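Washing and Storing Woollens

Posted December 27, 2021
Filed under: Laundry, Wardrobe

Most jumpers are ruined in the wash or on the hanger, and both are easy to avoid. These are the methods we use at home for wool, wool blends and the heavier acrylic knits. Cashmere can be treated the same way if you halve the soaking time.

Before washing

Read the label first. If it says dry clean only, believe it, particularly on anything lined or with a structured shoulder. If there is no label left, treat the garment as pure wool.

Turn it inside out and close any buttons. Look over the elbows and underarms for thin patches and mend them before they get wet. A small hole in dry wool is a five-minute job. Once it has been through water it can run.

Stains want dealing with separately. Dab grease with a little washing-up liquid and leave it for 5 minutes. For tea or coffee use cool water and a clean white cloth, and press it, don't rub.

Hand washing

Fill a basin with cool water. It should feel neither warm nor cold on the inside of your wrist. Add a capful of wool wash and swish it through before the jumper goes in. We have used Lonora for years and it rinses out well, but any liquid marked for wool will do. Ordinary powder is too harsh, and fabric softener coats the fibres and makes them limp.

Push the jumper under and leave it alone for 13 minutes. No scrubbing or wringing. Then let the water out and press the jumper against the side of the basin. Refill with water of the same temperature and press again, until it runs clear. Sudden changes of temperature cause more felting than people think.

Lift it out with both hands underneath. A soaked jumper is heavy and will stretch if you pull it up by the shoulders.

Machine washing

Use the wool programme if your machine has one. Keep the spin at 1000 or lower, and lower still for loose knits. Put each jumper in its own mesh bag and don't fill the drum more than half way. Jeans and towels should go in a different load.

Drying

Lay the jumper on a dry towel, roll the two up together and kneel on the roll. Unroll, move to a second dry towel and shape the jumper while it is damp. Pull the side seams straight, pat the hem level and squeeze the ribbing at the wrists and neck back together with your fingers.

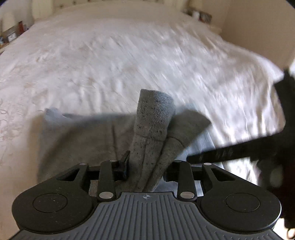
Cuffs that have gone baggy can often be brought back. Dip only the ribbed part in hot water, press it out in a towel, push the ribs together and leave it to dry flat. It works best on wool. Acrylic and cotton have less spring in them, and for those a line of knitting-in elastic run round the inside does a better job. Use two rows for a deep cuff and don't draw them too tight.

Turn the jumper over once the top feels dry. Keep it off radiators and out of strong sun. A mesh rack over the bath is ideal, and in winter it may take a couple of days.

Pilling

Bobbles form where the fabric rubs, mainly under the arms and where a bag strap sits. Lay the jumper on something firm and use a fabric comb or a battery shaver, working in one direction. The Vikham comb is the one we reach for most, as the teeth are fine enough for thin knits. Go gently over seams. Never pull bobbles off by hand, as each one brings a bit more fibre with it.

Folding and putting away

Knitwear should be folded. Hangers leave points in the shoulders and let the body drop. Lay the jumper face down, fold the sleeves across the back, then bring the hem up to the neck. Heavy ones go at the bottom of the pile.

For the summer, put everything away clean. Moths go for skin oils and food marks, so a jumper worn once and put back is the one they will find. We pack ours in May, in cotton bags or a lidded box, with cedar blocks. Sand the blocks lightly each year to bring the smell back. Vacuum the drawer corners while it is empty.

If you do find moth damage, seal the garment in a plastic bag and freeze it for two weeks, then brush it outdoors and wash it. Check whatever was stored beside it as well.

Next in this section: getting candle wax out of table linen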